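Folding notes, July, after lunch

Back on knits today! Anju wants the coral-pink rib done the same way as the smooth stuff, flat first and then sleeves in, and I said fine, but rib grabs onto itself and you have to find the hem before anything else (I go looking for the seam and work up from there). Mustard and the light pink can wait in the pile. 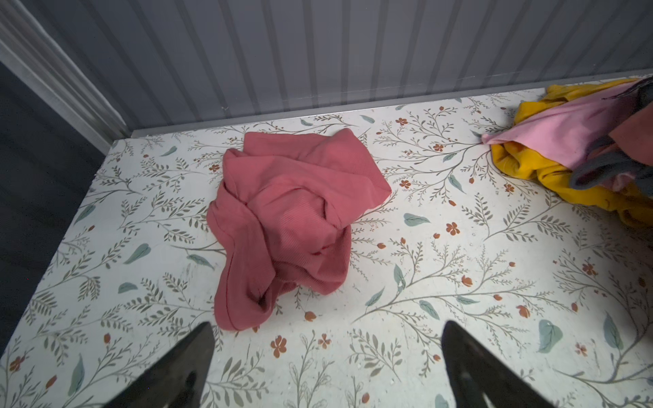 Dexter asked if we should switch to the plain cloth for the table. I'd keep the leafy one, it's cheerful and it stays put. Shake each piece once, not three times, Dragica says the rib stretches. Target for the Bovcombe batch is still 84 pieces, and I've got the tally sheet in my drawer if anybody needs it. Sleeves tomorrow with Nikola.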